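4. Change orders and finish allowances in the contract sample

4.1 Coding of the records

The records described in Section 3 were coded at the level of the single change order. A change order was counted once it carried a date, a price (which could be zero) and the initials of both the client and the contractor. Verbal changes that were written up later were counted under the date of the written form. This rule gave 2,255 change orders from 54 contractors. Two of the larger firms, Derkach and Grimach, kept their change orders in a job management program and exported them directly. The remaining firms supplied scanned paper, which was entered by hand and checked by a second coder.

Each order was assigned one cause. The codes were hidden condition, client selection, drawing error, code requirement, and supply. Where an order listed several items, the cause of the most expensive item was used. Disagreements between coders were most common for client selection and supply, as a discontinued tile forces a new choice by the client and can fairly be read either way. Mersha settled these cases from the job correspondence where it had been kept.
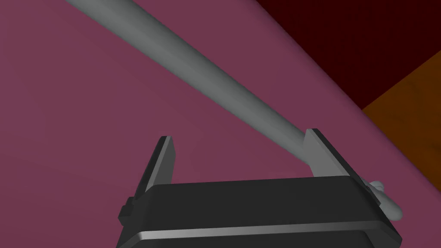 Allowances were treated separately from fixed-price items. An allowance is a sum set aside in the contract for a product the client has yet to choose, such as faucets, counters or floor covering. For each one we recorded a low and a high figure taken from the supplier quotes on file. The two limits stand apart like the spread fingers of the dark gray gripper, and the contract sum should fall in the gap between them. An allowance below the low figure was coded as short. Short allowances were coded from quotes available at signing only, so that later price increases did not count against the contractor.

4.2 Timing

Orders were placed into one of 3 stages: before demolition, from demolition to close-in, and after close-in. Close-in was defined as the date of the first drywall delivery unless the inspection record gave an earlier one. Hidden-condition orders fell mainly in the second stage, as expected. Client-selection orders were spread across all stages but were priced higher after close-in, when cabinets had been ordered and rough plumbing was fixed. The price difference remained after adjusting for contract size. It did not remain when jobs with a short allowance were removed. 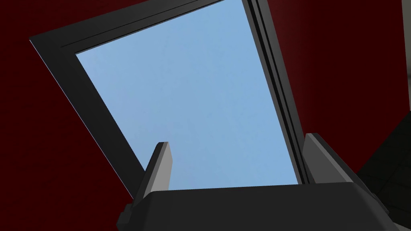 Testa objected in review that close-in is a poor dividing line for kitchens, where the cabinet order is the true point of no return and may come well before any drywall is on site. We reran the analysis with the cabinet order date for those kitchen jobs in which it was recorded. The direction of the result was the same. The size of the late-stage effect was larger, which supports the objection, but the smaller set of jobs widened the interval and we report the close-in version throughout.

4.3 Client satisfaction

Closing surveys were available for nearly 200 jobs. The survey asked whether the work was finished on time, whether the final price was expected, and whether the client would hire the same contractor again. Neither the number of change orders nor their total price predicted the rehire answer well. The share of the total that came from short allowances did. Clients appear to accept extra cost from rotted subfloor or old wiring more readily than extra cost from a faucet budget that was too low on the day they signed.

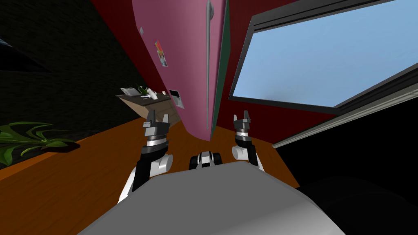 The same pattern held when the survey was split by room type. Bathroom jobs had fewer allowances per contract but a larger part of the contract sum tied up in them, mostly in tile and glass. Whole-floor jobs had the most allowances and the weakest link between short allowances and the rehire answer. One reading is that clients on long jobs see overruns and credits on different lines cancel out before the final invoice. The survey had no item that would test this, and Kassa and Olvera suggest adding one in any repeat of the work.
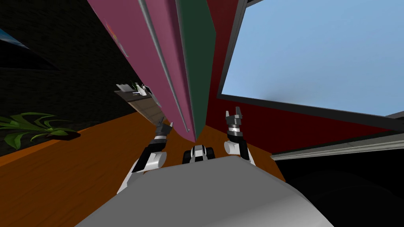

Figure 1. Rendered interior, tilted view: pink and dark green panels beside a dark red wall.

4.4 Limits

Contractors joined the sample by choice, and firms with poor paperwork are likely to be underrepresented. Contracts from Ejigu used a cost-plus form with no allowances and were left out of the allowance analysis, though they remain in the timing counts. Surveys were returned after final payment, so jobs that ended in a payment dispute have no survey on file.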